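Lucero Newsletter › Shop Floor › Robots

Ground Rules for the Assembly Bench: We Finally Wrote Them Down!

If you've been by the assembly bench since the last newsletter, you may have noticed a sheet of paper taped up by the door. That's the new bench rules, and yes, it fits on one page (I had to fight for that – the draft ran to three). A few of you have asked me where the rules came from and whether they apply to you if you only drop in to borrow a screwdriver. They do! So I thought I'd go through the ones people keep asking about.

Some background for the new folks. The Traslow bench is where we teach a robot to put parts into desktop computers: drives, cards, that sort of thing. We picked PCs because they're full of awkward little jobs. Everything is meant to go in one way, plenty of it will let you try it the other way, and a connector that gets pushed in crooked is a connector you'll be replacing. Great practice, and also a great way to go through a pile of parts if you don't have good habits.

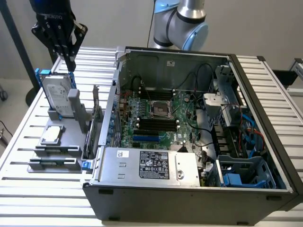 Wilmer Sotelo
Bench Lead, Traslow project

Okay, the rules.

Parts start in the fixture. Every drive, card and small component gets its own spot in the tray next to the case, and it goes back to that spot before a new run. No parts lying on the rails, even for a second. The rails on our table have gaps between them, and I have personally spent a good chunk of an afternoon fishing a screw out of one with a magnet on a string.

Nothing gets plugged in to the wall. The cases we work on are practice cases, power supply and all, and the power cord lives in the locked cabinet. If you really need to boot one up to check something, take it over to the Rament bench and do it there, with the robot nowhere near it.

Side panel off, case flat, and check it before you start. Give it a nudge. If it slides, it isn't ready. I know this sounds fussy, but the arm only knows where the case was when you set things up, and it'll happily try to seat a card into thin air (or worse, into the edge of the metal).

Hands out before you hit go. This one has grown a bit since last year. It used to say "keep clear of the arm," and everybody had their own idea of what clear meant. Now it says both hands behind the yellow line, and you say "going" out loud. Loudly, please. The mumblers know who they are. If there are two of you at the bench, the second person says "clear" back, and you wait for it.

One person has the stop button. Just one, and they don't do anything else while the robot's moving. No typing notes, no phone, no leaning over to see if the drive went in. We had a long talk about this at the June meeting last year and I came away convinced. When two people share the job, each of them figures the other one has it.

Go slow on new parts. The first three runs with any part we haven't used before are at low speed, and somebody writes down how the grip looked each time. If you change the fingers or the way the hand comes in, it counts as a new part and you start over. I got some grumbling on that one – you're welcome to keep grumbling, it's staying.

Write down the misses. I care about these way more than the good runs! A dropped drive with a decent note next to it is worth a lot to the Nerura folks, who have to work out the grip settings afterward. "Didn't work" is not a decent note. Tell them which part, where it was sitting, and what you'd changed since the last time.

We're still arguing over static straps. Right now the rule is that you wear one any time you reach into a case. I'd like to extend that to handling loose cards as well, and a couple of you think that's overkill for boards we're wearing out anyway. Fair point, but habits carry over to the boards we do care about, so I'm leaning toward yes. Come and talk me out of it if you feel strongly.

Copies of the sheet are in the rack by the sign-in book. Please read it and initial the back before your next turn at the bench, even if you've been doing this longer than I have. And if you borrowed the small torque driver, I'd love to have it back.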